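Soaking and Sprouting: A Revised Household Practice

Since June I have followed a fixed timetable for soaking pulses, grains and seeds, and several readers have asked me to set it out. The practice applies to mung beans, green lentils and buckwheat groats. It does not extend to kidney beans, which should not be eaten raw or sprouted.

Mung beans are soaked overnight for 11 hours, drained, and rinsed twice a day until the tails appear. Lentils follow the same course. Buckwheat requires far less soaking and becomes slimy if left — a point on which Sutrisno Lubis corrected me after my previous post, and I am grateful to him. 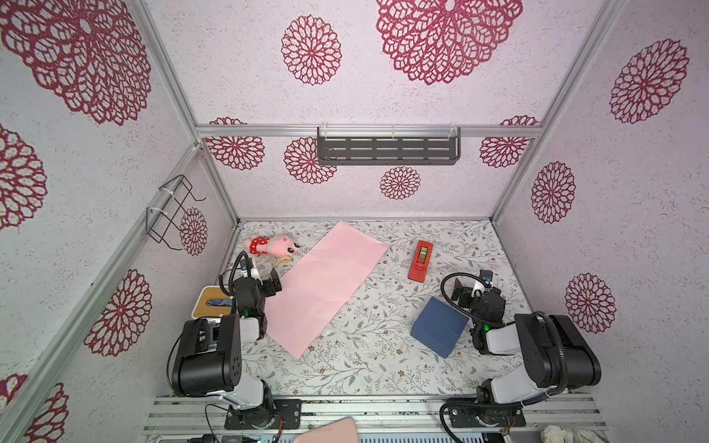 Wire rack and slotted shelf, held on with cable ties.

For a single salad I allow 115 grams of dry mung beans, which serves two generously with grated carrot, lime juice and coriander. The dressing is unchanged from the Wijaya recipe published here in the spring, except that dates now replace the agave syrup.

Sprouts are kept in the refrigerator and eaten within 2 days. Any batch with a sour smell is discarded. Those who are pregnant, elderly or unwell are advised to cook their sprouts thoroughly.

The next post will concern buckwheat crackers, including drying times for the thicker kind. Questions received before Wednesday will be answered there.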